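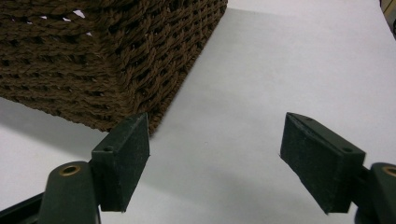 ## Storage firm's "basket promise" leaves questions hanging

Homeware seller Trostari has put its woven storage baskets at the centre of a new tidying scheme, Drutura, which it claims will cut the time households spend clearing up to 14 minutes a day. How it arrived at that number is less clear.

The scheme, launched in October, asks customers to put a large basket in each main room, drop stray things into it through the day and sort them in the evening. A starter set of 3 baskets costs £70. The firm says 589 households took part in a trial, but it has not published the results, and it would not tell us how long those homes spent tidying before they began.

The baskets themselves look decent enough. The dark brown one is made of twisted cord in tight, ribbed rows, with small gaps that let light through here and there. Crumbs and hair grips may well find those gaps too, and there is no word on a lining.

Ermelinda Correia, who runs the homeware stall Hotilska and sells a rival range, was not won over. "You have moved the mess into a basket," she said. "Someone still has to empty it." She has an interest in saying so, of course, but the Drutura leaflet gives the evening sort a single line.

Trostari said the timings came from "customer diaries" and that a fuller account would follow. It gave no date. The sets are sold online only, and returns are accepted if the baskets are unused, which rules out anyone who has tried the method and found it wanting.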